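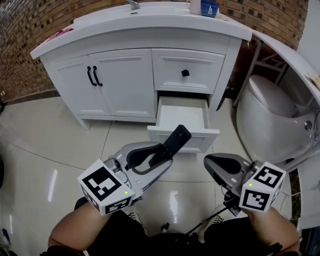
Fig. 1. Vanity, lower drawer open, before refit.

Workshop > Notebook > Fit-out > Bathroom unit

November 9, 2018

Vanity drawers, continued. Lower drawer had been binding near the end of its travel since we shifted the cabinet along the brick wall. Emptied it and ran it out fully. Box interior is clean, bottom flat, no swelling at the corners. Front panel still square to the sides.

Measured the box at 400 deep. Inside width 272 at the back, 271 and a bit at the front – close enough that I don't blame the box. Clear height 241 by the tape, which I don't believe, so Morag is to check it with the rule.

Runners are the Farkas pair from the April order. Left one sits lower at the rear screw. Packed it with a strip of card, ran the drawer 20 times, bound twice. Took the card out and used a cut of veneer instead. Ran it 20 times again, no binding. Will glue the veneer once the colour of the inside edge has been touched up.

Hardware: the doors have the black curved bar handles, the upper drawer has the small square black knob. Lower drawer front has not been drilled. Gizella wants a knob to match the upper one. Mojtaba wants a bar, centred. I would go with the knob – the template is already cut for it.

Counter: overhang clears the door tops. Cups left where they were. Anyone leaning on the curved end to the right should stop until the bracket is confirmed. The drawing from Karomel shows one and I have not been under to look.

Floor tiles are glossy and mark easily. Put the grey blanket down before kneeling with tools.

To do:
– rear screw, left runner, one size longer
– knob or bar, decide before drilling
– Morag to re-measure clear height
– bracket under curved end

Comments

Morag Laing: Clear height is 214. You swapped the digits.

Boglárka Deák: Is the veneer from the Ornix offcuts? Those are thicker at one end.

Laurinda Loureiro: Yes, Ornix. I used the thin end. Height corrected on the drawing.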